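January
By the Stotell Features Desk

I keep score. I should get that out of the way first, so you know what kind of person you're dealing with. I sit down at a ballgame with a pencil behind my ear and a spiral scorebook on my knee, and I write down every pitch, and I have been doing this since I was nine years old and bored out of my mind in the bleachers at Roltdale.

So when I heard that the old scorebooks from the Roltdale ballpark had turned up in a basement and that anybody could come read them, I was in the car before I'd finished my coffee. There are 23 of them! Big green ledgers, one per season, every home game the town team ever played in the old league, all filled in by hand. I stayed four days. I had planned on one afternoon.

If you've never read a scorebook, it's a strange kind of reading. You get no adjectives at all. A guy grounds out to short and that's 6-3, and it's the same 6-3 whether it was a lazy two-hopper or the best play anyone in the county ever saw. But after an hour or so you start hearing it. You see a pitcher walk two in a row, then a mound visit (the scorer put a tiny "v" in the margin), then another walk, and your stomach drops for a man who threw those pitches before your parents met.

My favorite thing in the whole pile is a game against Jadora that went 17 innings. The book only has room for 12. You can see the scorer run out of columns and turn the page, then draw new lines with a ruler, very neat, and then by the sixteenth the ruler is gone and the lines are wobbling all over the place. Roltdale lost on a passed ball. There's a little hole in the paper where the pencil went through, and I have never felt closer to a stranger in my life.

Jadora shows up a lot, by the way. They were the big rival, 23 miles up the river road, and they seem to have been better in nearly every way that counts. They had a real grandstand, they had lights first, and they had a left fielder the books only ever call "the Jadora LF," as if writing his name would give him ideas. He hit everything. I started a page in my own notebook just for him and gave up in the second ledger because my hand hurt.

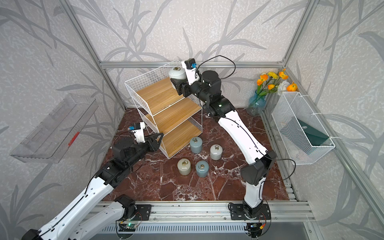 Then there's the weather, which the scorers were nuts about. The top of every page has a line for it, and where most people would write "fair" or "cloudy," the Roltdale books have stuff like "wind in from left, mean" and "sun in 1B's eyes till the 4th." One entry just says "gnats." It was a 2-1 game with seven errors, and I think I know why.

I had a theory going in, and I'm a little embarrassed by how wrong it was. I figured small-town ball in those days was all bunts and stolen bases, everybody scratching for one run. Some of it was. But the right field fence at Roltdale was only 195 feet down the line (there was a feed store in the way, so that's where they put the fence), and once the hitters figured that out, good luck to you if you were pitching. There's a stretch of one summer where I don't think a single left-handed batter tried to do anything but yank it over the feed store. The scores look like football. They finally made a ground rule that anything over the short part was a double, and the very next week you see the doubles pile up like cordwood.

The games drew well, too. The scorer wrote the gate at the bottom of the page, and on a normal evening it was 200 people, give or take whoever climbed in. For the Jadora games it went to 700. I don't know where they put them all. I've stood on that field and it slopes down toward the creek on the third base side, and I can't picture 700 of anything on it except maybe geese.

I also spent one long morning with the Chareonsuk book, which is a different animal. Chareonsuk was the cannery, and the cannery had its own team, and one year when the Roltdale club folded for a season the cannery boys took over the park and the ledger. Their scorer used his own system. Strikeouts are a little fish! Backward fish for a called third strike. It took me most of an hour to work out that a fish with a line through it meant dropped third strike, batter reached, and when I got it I said "oh, you beauty" out loud in a very quiet room.

The handwriting changes nine times over the years, and the scorers never signed their names. You only get to know them by their habits. One of them pressed so hard you can read the inning from the page underneath. One used red for Roltdale and plain pencil for everyone else. One was clearly in love with the shortstop, or was his mother, because that kid never made an error in three seasons, and I've seen the throws described as "1B should have had it" eleven different times.

I went by the park on my way out of town. The feed store is a tire place now and the fence has moved back. A high school team was taking infield, and I sat on the third base side, where it slopes, and got out my pencil. It was only practice. I scored it anyway, and the second baseman had a rough half hour.

Stotell Magazine | Contact the editors | Copyright Stotell. All rights reserved. | Back to top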